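Muvley publishes first findings on household chores by machine

Evstead, 26 November 2022

Muvley today published the first findings of its Sekisard programme, which asks whether a mobile machine can yet be trusted with everyday tidying. The programme set 100 chores in simulated rooms, among them picking items up from the floor, clearing tables and returning objects to shelves.

The machine completed 71 of the chores without help. It found the right object in 93 cases, and most failures came later, while grasping or carrying. Thin and soft items proved the hardest to lift. 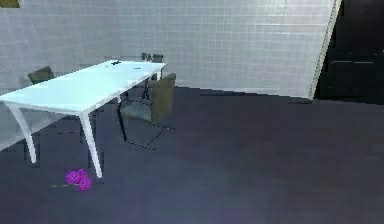
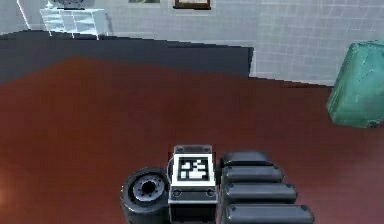
Simulated rooms with tiled walls: a flower on the floor near a white table, and the gripper over a reddish-brown surface.

What the findings mean for households

Muvley does not consider the present system ready for unsupervised use in the home. A chore that takes a person a moment may take the machine several attempts, and a dropped item can end the task altogether.

"We are encouraged by how often the machine finds what it has been asked to find," said Rongrong Jiang, head of the Sekisard programme. "Picking it up and putting it down where it belongs is still the difficult part, and we would rather say so plainly than promise a date."

Next stage

Trials in 4 furnished rooms at the company's Yan site will begin in December. The same list of chores will be used, so that results can be compared directly with those from simulation. The full report is available on request from the Muvley press office in Evstead.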